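Stadden opens rental plan for its two-arm bench kit
Oct 13, 2022

So Stadden has finally done it. As of this morning you can rent the two-arm bench kit by the month, and you don't have to buy the thing outright anymore (I've been bugging them about this since April, so I'm taking a tiny bit of credit). The monthly price is $645, or $575 if you sign up for a full year, and both include setup, a spare pair of grippers and phone support.

I drove over to the Lonbridge showroom to see one running, and I had a great time! They had it on a table covered in brown paper, with a white cup, a little wooden block and a red ribbed cylinder on a wooden stand to work with. I like that they use ordinary odds and ends for this, it's a lot closer to what I'd throw at it at home. 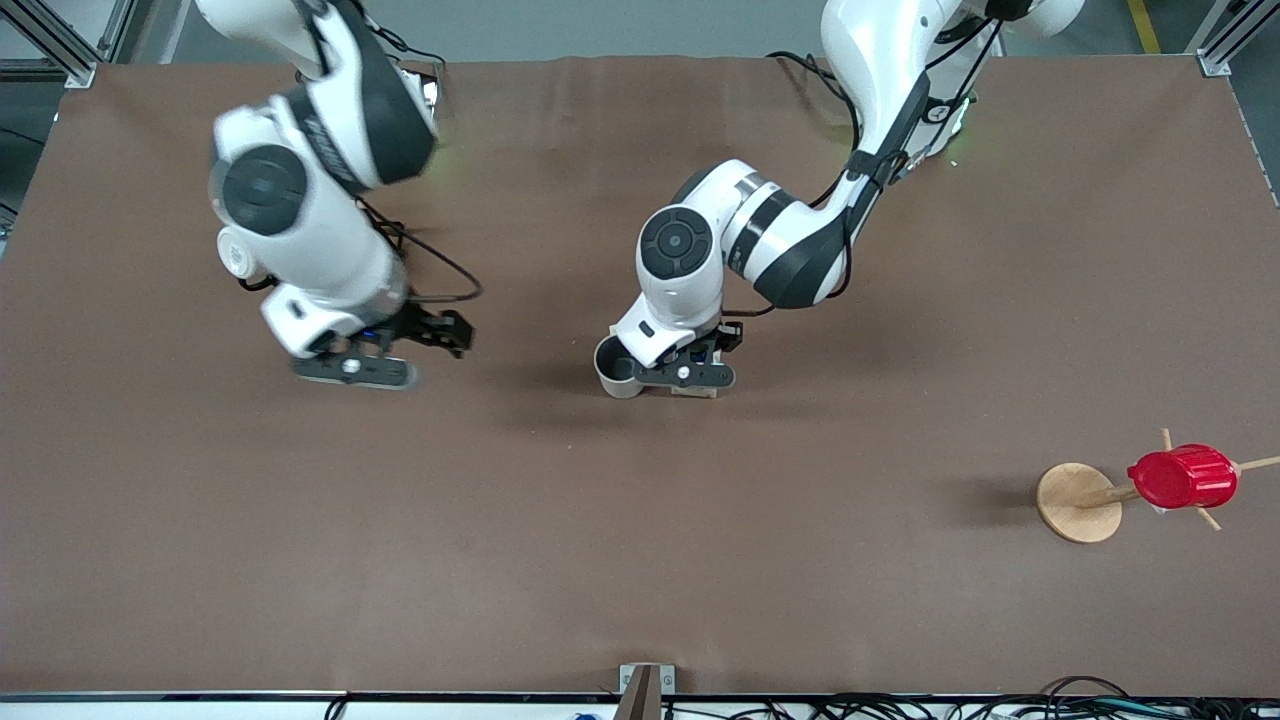 Tamara Mocanu told me she'd want a longer look at the software before signing anything, and that a year is a big promise for a small shop when the last update took all summer to arrive. Fair point. Stadden says the next one will be free for renters, but they wouldn't give me a date, and yes, I asked twice.

Delivery is free inside Clanddale and $2,000 anywhere else, which made me wince a little. You'll also need a sturdy table and a regular wall outlet. The Perrin add-on, the one with the extra training sessions, isn't part of the rental yet, so if you were holding out for that, keep holding.

Orders are open now through the showroom, and the first kits go out in two weeks.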